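Mokstead Pottery Evenings - progress report for the Gamholm Fund, covering spring through July

Hello all! We're a bit past the halfway mark on the grant, so I want to catch you up on where things stand with the classes and the kiln, and where your money has gone so far.

The kiln first, as I know that was the part you asked the most questions about. The secondhand Zekau went in at the end of April and it runs well. Wiring cost $1,342, which was more than I'd put in the budget (the old panel in the back hallway had to be replaced before the electrician would touch anything else). I covered the gap by putting off the second slab roller until fall. I don't miss it yet - most people want to be on the wheels anyway.

We've run two full rounds of the beginner class and are three weeks into a third. Evenings fill up fast, mornings don't. I tried moving the morning group from 9:30 to 10:30 for the parents who do school drop-off and that helped some, but it's still half full, so I'd like to turn it into open studio time for the rest of the grant if that's okay with you. Same hours, same cost, just no set lesson.

Clay and glaze spending is at $912. We switched from the Lindemann stoneware to a cheaper body in May and I regret it! Lots of cracking in the bases, mostly on the bigger flat pieces, and people get discouraged when they lose a pot they spent two evenings on. We're back on Lindemann now and I'd rather buy less of it. Tool replacement came to $242, nearly all of it ribs, sponges and trimming tools.

Glazing has been the nice surprise. I cut the shelf down to a handful of colors I can mix here from dry materials, and the pale blue is the one everybody fights over. It goes on thin and lets the throwing lines show, so beginners like it and so do I.
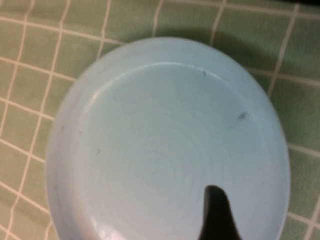

Wide, shallow bowl in the pale blue, rings showing on the inside.

Still to do before the final report: vent hood inspection, a new lock for the glaze closet, and the fall sale. I've set aside $100 for tables and signs. I also owe you the attendance sheets, which I'll send separately once I've typed up the June ones - my handwriting is bad and you don't want the originals.

One question for you: can leftover clay money roll over into the fall, or does it need to be spent by the end of August? Let me know and I'll order to match.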